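Rastdale Community Kitchen
Minutes of the monthly meeting, October

Held in the back room at Povton Hall, Thursday, 6 pm

Present: Anel Modise (chair), Pieter Msimang (minutes), and members as signed in the book.
Apologies: received from two members and noted.

1. Minutes of the last meeting

The minutes were read and agreed with one correction. Under the item on storage, "top shelf" should read "bottom shelf". Anel signed the corrected copy.

2. Matters arising

The tap in the small sink has been fixed. The invoice has not come yet. Pieter to ask for it again.

The missing key to the tall cupboard was found in the drawer with the tea towels. It is now on the hook by the door and should go back there after every session.

The question of whether to keep the old scales was carried over from last time. Members who do the weighing said they still use them for potatoes, as the newer pair will not take a full sack. Agreed to keep both. The old ones to live under the bench.

3. Money

The balance after last month's bills was read out. The main spending was on dry goods and bin bags. Anel reported that the grant application to Essien for shelving has been turned down this round. They have said we may apply again in spring.

A member asked whether the shelving could be bought anyway. The cheapest quote we have is 200 pounds, from Vodby, delivered but not put together. There was some discussion. One view was that the money would be better kept back for winter, when more people come and the gas bill goes up. The other was that boxes on the floor have been a problem for a year and we have been told so at two inspections. Put to a vote and carried: buy the shelving from Vodby, one set only, and look again at a second set when we know the result in spring.

Action: Pieter to place the order and check the width of the alcove before he does.

4. Fruit and vegetable table

This took up most of the meeting.

Anel said the table had become hard to manage. Produce is put out in whatever order it comes through the door, potatoes get mixed in with the fruit, and soft things end up underneath hard ones. Last month a bag of plums had to be thrown away because it had been under the squash.

The following points were made.

Potatoes. Most people felt these should go along the back edge, away from the fruit. There was a suggestion that they come off the table altogether and stay in the sack, but some visitors want only one or two and do not like to reach into a sack. Agreed that a few stay on the table and the rest stay in the sack beside it.

Bananas. To go at one end and not under anything. If they come in very ripe they are to go straight to the kitchen for baking and not on the table at all.

Citrus. No trouble with these. They keep well and can go anywhere there is space.

Small fruit. The metal dish has been useful for this, as small fruit rolls on the cloth. A member asked if we could have a second dish. Anel has a large one at home which she does not use and will bring it in.

Unfamiliar fruit. We are being given more things that not everyone can name. Visitors ask what they are and how to eat them, and whoever is serving often does not know. Pieter offered to write cards. It was pointed out that a wrong card is worse than no card, so he will only write one where the shop that gave the fruit has told us what it is. Cards to be propped up, not laid flat, as they were missed last time.

The cloth. The blue striped cloth was thought to look well and people have said nice things about it. It does slip and ruck up when boxes are dragged over it. Agreed to lift boxes and not slide them, and to try clips at the corners. The cloth to be washed after each session. Anel is doing this at present and asked for someone to take alternate weeks. One member came forward and was thanked.

Amounts. A member asked if there should be a limit on how much each household takes. It was felt that a limit would put people off and that in most weeks there is some left over. No limit for now. If a week looks short, whoever is running the table may ask people to take a little less on the first go round.

After this item the meeting moved to the table to try out where things might go. It was agreed that the full layout would be settled at the next session, when there is a normal delivery to work with.

5. Opening hours

At present the doors open at 10. Two regular visitors have asked for half an hour earlier so that they can get the bus back. Setting up already starts early and those who do it did not want to come in sooner. Agreed to keep the hours as they are, but to put a bag by for anyone who has asked and needs to leave quickly. Names to go in the book the week before.

6. Cleaning rota

The rota has gaps in the second half of the month. Several names were added at the meeting. The fridge is still not being done every week. Pieter to move it to the top of the list, above the floor, where it will be seen.

There was a complaint that cloths are being left in a heap in the sink. Please hang them up.

The bench under the window is to be cleared of jars by the next meeting. Anyone who has left empty jars there should take them home. Any still there will go to the bottle bank.

7. Cookery mornings

Roughly half of those who came to the last cookery morning had not been to one before. The soup went well. The flatbreads took too long and the oven was needed for something else. For the next one it was agreed to keep to one dish made on the hob and one cold dish, and a fruit salad was put forward for the cold one. Anel will lead. She asked for someone to buy lemons on the day if none are given.

Knives: two of the small ones are blunt. Pieter to take them to be sharpened.

8. Any other business

The noticeboard in the corridor is out of date. Old notices to come down.

Povton Hall has asked all groups to turn the heating off at the wall and not at the dial when they leave.

A member thanked those who stayed late to wash up after the harvest lunch.

9. Next meeting

Same place and time next month. Items for the agenda to Anel a week before, please.

The meeting closed at ten to eight.
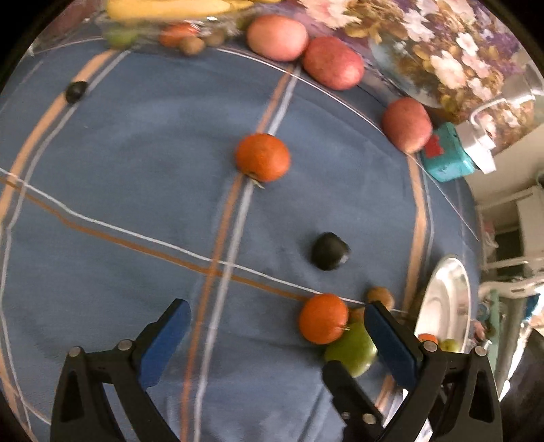
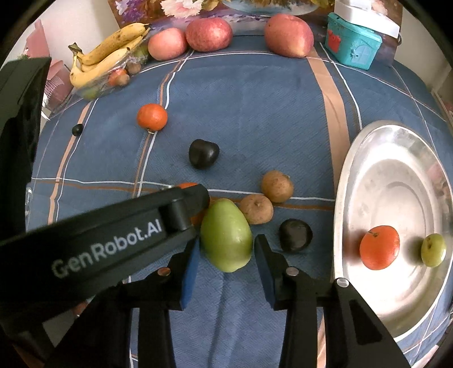

Fruit and potatoes on the blue cloth, item 4.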